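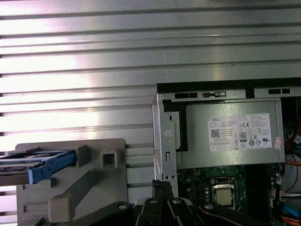 Ribbed metal and an open computer case.

Viorica Vasić
Wednesday, January 3, 2024

I promised to write something about Pastor Delić of Testau, and the holidays are over, so I have no more excuse. This will be a long thread. Please be patient with my English, I have checked it twice.

He was born in Ornell, the second son of a man who repaired carts. The family was not Protestant. How the boy came to the chapel people is told in two different ways, and I will give you both.

The first way is from his obituary. It says he heard a travelling preacher at the horse market and was "turned in one hour". Obituaries of pastors from this time very often have an hour like this, so I am careful with it.

The second way is from his sister, in a letter to a cousin. She says he went to the chapel school because it was free and had a stove. He was nine. He stayed for the reading lessons and then for everything else.

I prefer the sister. But she wrote her letter when she was past seventy, and she has the wrong year for their father's death, so she can be wrong in other things also.

As a young man he worked for a printer in Ornell. You can see the effect of this later. The chapel books in Testau are kept by him in a very clear hand, with straight columns, and he corrects his mistakes with one thin line so that the old word can still be read.

He came to Testau in May, with a wife and a small daughter, and no house was ready. They lived above the saddler until autumn. The chapel had 4 families then.

The first years were poor. He writes of "potatoes from Brother H., potatoes from Sister M., potatoes". I think this is the only joke in the whole book, if it is a joke.

Now the part I find most interesting. Delić opened an evening school for farm servants, girls and boys together, and the town did not like it. The priest complained, the farmers complained, and the district sent an inspector.
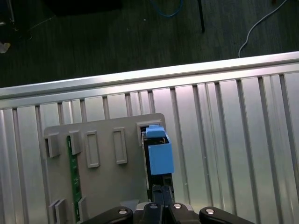
The ribbed aluminium panel, with a grey plate fixed on it.

The inspector's report still exists. He expected to find secret preaching. He found a room of tired people learning to write their names and to count money. He wrote that the teaching was "plain and correct" and that the room was too cold.

The school was allowed to stay open. When Delić gave up teaching, the roll had more than 340 names in it. I have read all the pages now. Beside many names there is only a farm, with no surname, and these people I will probably never find anywhere else.

A few I did find. One girl signs the marriage book herself, where her older sisters have made crosses. I was very happy that afternoon in the archive and had to tell the man at the next table.

About the name Wimison, because two of you asked me. It is not a person. It was the chapel people's name for the meadow where they held baptisms, by the bend of the river. On the official maps the meadow has a different name, and this has confused everybody, me too.

Was he an easy man? I think not. He put two elders out of the chapel over a quarrel about a fence. One of them came back after some years. The other started his own meeting in a barn, and it lasted longer than the fence.

His wife is hard to see in the papers. She kept the girls' side of the school when he was ill, one whole winter, but the roll for that winter has his name at the top as usual. Only the handwriting is different - rounder, and with a long tail on the letter g.

He is buried in Testau, in the old part, grave 306. The stone has sunk and the lower lines are in the ground. The burial book gives the text as a verse from Ruth, and for a pastor this surprised me. Perhaps his wife chose it.

What I still do not know: where the letters went that he received from Ornell. He answered them, we have his drafts, so they existed. If your family comes from there and has a box of old chapel papers, please write to me. I can read the old script and I return everything.

Next time I will write about the barn meeting, there are 5 pages on it and they are quite angry.

Related posts
The horse market preachers of Ornell
How to read a chapel roll when there are no surnames
River baptisms and the Wimison meadow
The saddler's house in Testau
Women who taught under another name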